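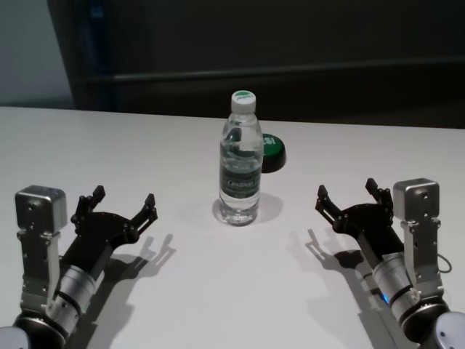
**What happens to the packing people when a two-arm station arrives?**

I work at a small drinks packing room in Istville, 13 people on my shift. Our company is trying a table with two robot arms for handling water bottles. The manager says no job will be lost, but our tasks "will develop". Has someone lived through this already? I would like to know what changes in a normal day – I am not against it, only I want to be prepared.

*posted by cilomgate_line2, Mar 7, 2023*

---

**Joken**

We got ours in September. In the first weeks I had more work than before, as I did my own packing and also watched the arms. Clear bottles gave us the most trouble. Now I handle roughly 387 bottles by hand in a shift, before it was 1000. My back is better, but the day is longer in the head. Ask for these things in writing:

- who may press stop, and whether a stop counts against you
- whether the training is in paid hours (ours was 30 hours, paid)
- what happens with the piece bonus

The bonus was the part where we lost money, so please ask this one early.

---

**tovar_nights**

Depends on the boss. Ours said the same and then two people who left were not replaced.

---

**cilomgate_line2**

Thank you both. I did not think of the bonus. I will ask before I sign the new shift plan.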